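Workshop tips: teaching a sorting planner to clear a table

Keep the first table short. Two or three items are enough to show whether the planner picks a sensible order. We got further in Sukness with 23 small runs than with one crowded one.

Give each arm its own side. In Drokier, set the reach limit for left and right separately, and leave a strip in the middle that only one arm may enter at a time.

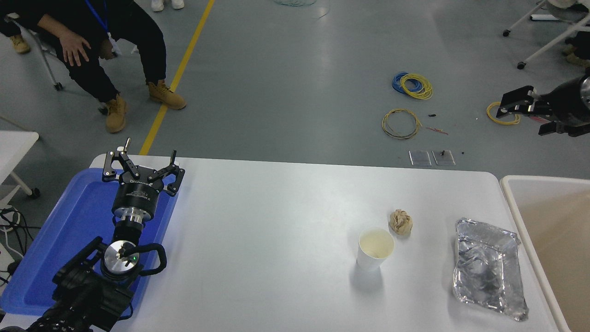
Paper cup, crumpled paper and foil tray on the table, with the blue tray at one end and the bin at the other.

Foil is hard on depth cameras. If the reading jumps about, drop the shiny points and plan from the outline - a slower grasp is better than a wrong one.

Put a cup rule in early. Ours closes to a set width and stops, as full force will flatten paper.

Wait 400 milliseconds after the fingers open before asking for a new path. Save the log under the run number, and note the software version next to it. Run 17 had to be done again for want of that note.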